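Lastside Oval Tray Stand, Black

Jewelry and small-item stand with tray base
Sold by Gimbridge Home

Lastside calls this an organizer for the whole dresser. I'd call it a tray with a bar over it, and you should shop for it on those terms. The base is a shallow oval dish with a raised rim. Rings, keys and a watch are what it suits.
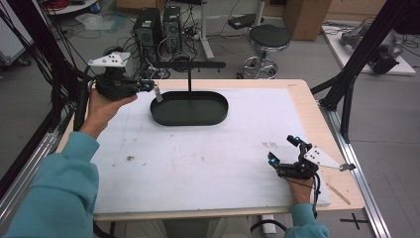 The maker's leaflet promises room for "a full collection." Whose? Long necklaces hung from the top will pool in the tray, and if you own more than a few you will be untangling them by October. Short chains and bracelets are a better bet.

Lastside also quotes 3000 hangings in its own test. We asked what was hung and how heavy it was — no answer so far.
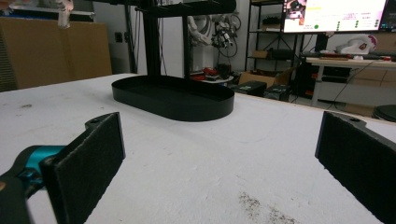 The black finish looks fine from across a room. Against a pale dresser top it stands out a lot, so think about where it's going before you order. Dust will show on it too.

What to check before buying
- Depth of the tray. The rim is low and won't hold back a heap of loose change.
- Height of your shelf. The stand needs clear space above the bar.

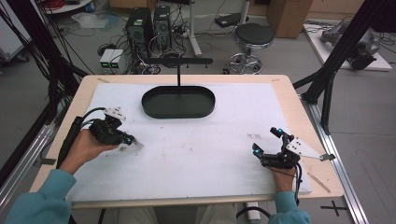

- Item number. Ours is 2078. The Barbu version has a separate listing and we can't swap parts between them.

Returns go to our Lultesden warehouse, unused and in the box. Questions about fit go to Despina Buzatu at the order desk, who will tell you if a plain dish would do the job for less.

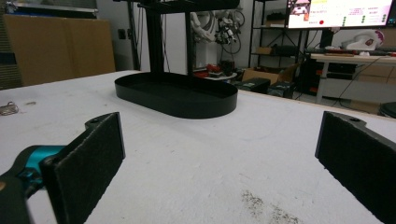 Spare parts are not sold. We asked about that as well.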